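Dikitberg Sorting and Hand-Work Table, Matte White

Print this page | E-mail this page

The Dikitberg is a fixed-height table for sorting, picking and packing small items. It has a large flat top in matte white, with no raised lip, printed grid or inset. It is sold as a complete table or as a replacement top for existing Desik frames.
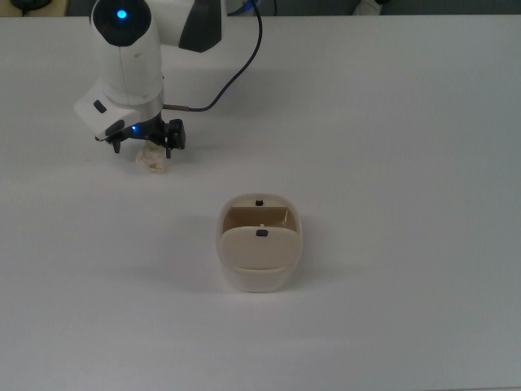

Lamduan Suksawat
Product Specialist, Work Surfaces, Gadlow

Light-colored items are the hardest test for a white work surface. Crumpled paper, cotton pads, foam scraps and off-white packing pieces are close to the top in color and have no regular outline, so the operator has to find them mostly by fold lines and shadow. On a glossy top the reflection of an overhead lamp can cover both. The Dikitberg finish scatters the reflection, and a small cream or off-white piece keeps a faint shadow at its base that can be picked out from a normal working position.

The same finish gives strong contrast with dark items. Cables, black clips and screws stand out at once. Customers who sort mostly dark parts can use the table under lower lighting than we specify for paper and foam.

Surface

The top is one continuous piece. There is no center seam, and crumbs or fibers don't collect along a joint. The finish has a slight drag. Flat sheets can still be slid across it by hand, but a crumpled piece tends to stay where it is put down, including when there is light air movement from a vent.

The color is a neutral white and is matched between production runs. If two tables are to stand side by side, order them together anyway. A new top next to one that has been in service for several years will look slightly brighter.

The finish is rated for 3,000 cleaning cycles with a damp cloth and a mild detergent. Abrasive pads will polish the surface locally and leave shiny patches. These can't be repaired, and the top has to be replaced.

Lighting and Setup

Mount the main lamp to one side of the work area, above eye level. A lamp placed directly overhead shortens the shadows around low items and makes pale pieces harder to see. With two lamps, set one lower in output than the other, or the second will wash out the shadows made by the first.

Route power and signal cables from above where possible and leave enough slack for a wide curve. A cable lying on the top gets in the way of sorting and collects lint. The table has no cable ports, and we do not recommend drilling them. A cut edge is not sealed, and moisture will get into the core.

Set the feet with a level placed at the center of the top, then check each corner. Round items will roll on a table that is even slightly out.

Containers

Small parts containers can stand directly on the surface. Use ones with rounded corners; a sharp molded edge, dragged under load, will mark the finish. A small container in beige and white is acceptable for most work, but a darker one is easier to find in the corner of the eye. Keep it to the right of the pickup area for a right-handed operator, close enough that a piece can be dropped in without moving the shoulder.

Do not overfill. Crumpled paper springs back after it is released and will lift itself over the rim of a low container.

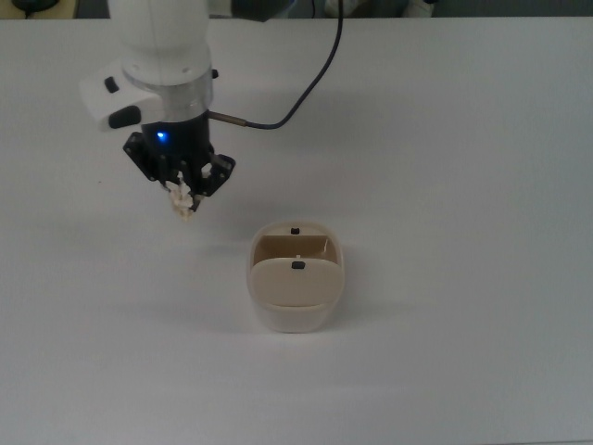
Specifications

Model: Dikitberg, fixed height
Top: matte white, one piece
Weight, complete: 159 lb
Leveling feet: 8
Cable ports: none
Compatible frames: Desik, all current models
Optional parts: Kongkaew clip-on lamp bracket, Kongkaew lower shelf
Price, complete table: $1,187, freight not included

Replacement tops are quoted on request. State the frame model, which is stamped on the inside of the left rear leg. Tops for older Desik frames need an adapter plate — the hole pattern changed when the feet were redesigned.

Cleaning

Wipe daily. Ink from printed paper will transfer if damp sheets are left on the surface overnight; isopropyl alcohol on a white cloth removes most of it. Test any other solvent on the underside first. Do not use wax or furniture polish, both of which raise the gloss.

Adhesive tape may be used for temporary marking. Remove it at the end of the shift. Tape left in place for long periods pulls dust to its edges, and the outline can remain visible after cleaning.

Delivery

The table ships in two cartons, frame and top. Two people are needed to lift the top onto the frame. Leave the protective film on until the table is in its final position, then peel it back from one short side at a low angle. Orders placed in November ship after the annual stock count.

Claims for transit damage must include the carton label number.

Print this page | E-mail this page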